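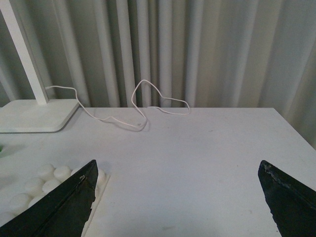
Sponsorship application file check
Flimavville office, January 19, 2026
Checked by: Ashok Tomar
File: Indano, spousal sponsorship, applicant outside Canada

1. Current form versions used
OK. Two forms were replaced in November and the client had filled in the old ones. Redone and signed again.

2. All names match passport
NOT OK. The family name is Son in the passport and Son-Indano on the marriage certificate. Needs a short letter of explanation and a copy of the name change record, if there is one.

3. Address history, no gaps
NOT OK. Gap of 2 months between leaving the student residence and the lease on the apartment. Client says she stayed with her aunt. Get the street address, not just the city.

4. Police certificates
OK for both countries. Check the issue dates again before the file goes out.

5. Relationship evidence
OK with comments. The client gave us more than 110 pages of chat logs. Cut to 70, spread across the whole relationship, with call records kept. Undated photos removed — she can put them back if she writes the date and place on each.

6. Translations
NOT OK. The birth certificate translation has no translator's affidavit. Cillell did the other documents properly, so ask them to redo this one.

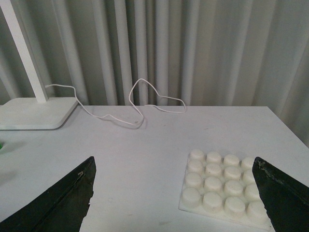
7. Scan quality
Stamps and seals have to be readable on every page, including the backs of certificates. Three passport pages came in too dark and the visa numbers can't be made out. Client to rescan or photograph them at home. A plain white table with a desk lamp standing at one side, as in the photo, is fine for this. Lay the page flat and keep all four corners in.

8. Fees
OK. Receipt is in the file. Biometrics fee was paid with the processing fee.

9. Signatures
Sponsor OK. Applicant has signed but not dated the background declaration. Send back that page only.

10. Final read-through
Not done. Hold until items 2, 3, 6, 7 and 9 are cleared — do not upload in parts.

Client notified of missing items by email. Copy on file.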